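Notebook > Textiles bench > Sheer and voile lightfastness

Last updated: January
6 min read

Picked up the Mevov samples again this morning. The claim on their sheet is that the printed voile "holds its color in any bedroom window." I have read that sentence several times and still can't find a test condition in it. Any bedroom, any window, any dye lot. Leidy thinks I'm being hard on them. Maybe. I'd like one number before I'm nice.

What we have: two lots of the same voile, A from Kerside and B bought by us at full price through Valdovinos. Both white ground with a pigment print. Lot A was sent as a courtesy by the sales side, so I assume it was picked over before it got here. That's why there is a B.

Setup as of 9:40. Strips cut along the warp, half of each under foil, clipped to the card with the steel clips (the plastic ones yellow and leave a mark, see Nicanor's page on that). Lamp cabinet on the left side only. Right side still runs hot and I don't trust the fan repair. Blue wool references 3 through 6 on the same card. Black panel thermometer reads fine against the old one.

Ntombi asked why we don't just hang the stuff in a south window and wait. We did that with the Barkico linen and learned mostly that the window had been cleaned halfway through. Window tests are good for convincing customers. I wouldn't settle an argument with one.

36 hours in, first look. Lot A: no change I'd swear to. Lot B: the pink looks a touch flat beside the covered half, gray no different. Waraporn graded both cards without knowing which was which and called A a 4-5 and B a 4. I got the same grades, but I knew the lots, so mine shouldn't count. Crossed them out. Leobardo hasn't graded yet and has been told not to read this page.

A half grade between lots is nothing. It's the sort of gap you get from a second person and a different lunch. Kerside will say so and they'll be right.

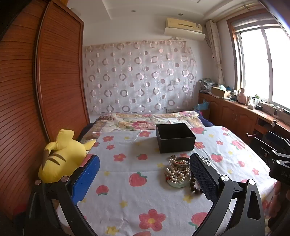 Pink is where I expect the trouble, if there is any. Pale pinks are let down so far that there's hardly any pigment to lose, and a loss you'd never notice in a full red shows up at once. Gray is usually safer, though a gray mixed from three colors can drift warm or green when one of them goes first. A sheer with pink and gray circles on white, some solid and some just rings, is a fair picture of what people hang in bedrooms, and it would be a mean pattern to grade. The solid dots give you an area to put against the scale. An open ring gives you a thin line with white on both sides, and the eye makes it paler than it is. So for our cards: grade on solids only, and write down that we did. The first card for lot B was partly graded on outlines. I've marked it void.

Then there's gathering. The sheet says nothing about it. A gathered sheer shades itself in the folds, so any fading comes out as stripes, and stripes are what people complain about. We test flat. Flat is repeatable and doesn't look like a curtain. I don't have an answer to this. Leidy suggested pleating a strip over a dowel, and I said fine, but one strip, and it stays out of the main table.

Washing. Mevov's sheet says 3000 something-or-other next to a little tub symbol, with no unit. Wash cycles would be absurd. Rubs, maybe, but who does a rub test on voile? Emailed Kerside to ask. The reply was a PDF of the same sheet.

Did one wash at 30 °C anyway, the covered halves only, line dried. No bleed onto the adjacent fabric. Some shrinkage in the weft on B, none on A that I could measure. I note again that A is the lot they chose for us.

2:15 p.m. Cabinet tripped. Card temperature had climbed, and I think the filter is clogged. Nicanor cleaned it, restarted, hours corrected in the log. If the B pink drops sharply at the next reading I'll want to rule that out before anyone writes "fading" in an email.

To do:
- new card for B, solids only
- Leobardo to grade A and B blind
- ask Valdovinos for the roll number, they left it off the invoice
- dowel strip (Leidy)
- check whether reference 4 came from the old box

Not signing off on "any bedroom window" in the meantime. Would consider "most," if they show me which.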